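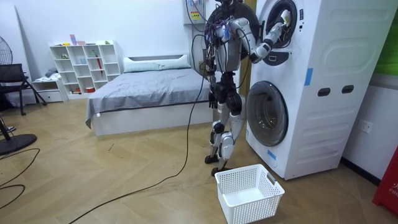

Gasesdale moves to second stage of water restrictions

2018-07-30

The Gasesdale Water District has moved to the second stage of its drought plan after storage in Miah Reservoir fell to 53 percent of capacity. The plan requires the step whenever storage stays below 55 percent for 16 consecutive days.

Under stage two, outdoor watering is limited to two days a week, before 9 a.m. or after 7 p.m. Hand watering and drip lines are exempt. Car washes that recycle their water may stay open.

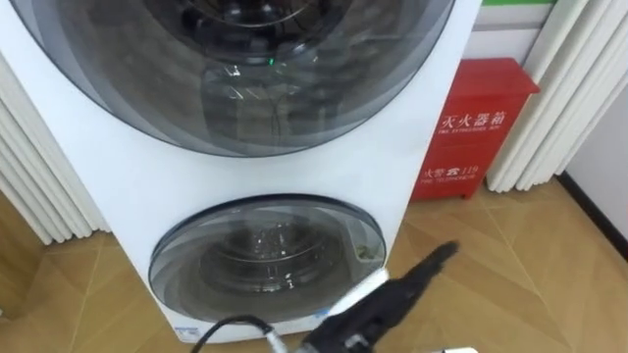

Nilmini Roy

Inflow from the Cledon River has been below the median for every month since April, district hydrologist Tania Siddiqui said. Groundwater now covers a larger share of daily demand than surface water. Levels in the district's 3 monitoring wells are falling, though more slowly than the reservoir. 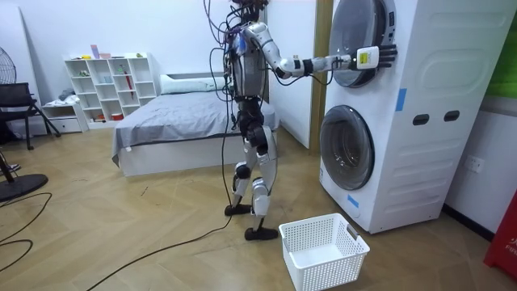 Siddiqui said the wells cannot make up the full shortfall if inflow stays at its present rate. The district has asked the 423 metered farm accounts to report planned fall withdrawals before the next storage review. Stage three would end lawn watering and cut farm deliveries - it takes effect at 45 percent. Restrictions are lifted once storage has held above 60 percent for a full month.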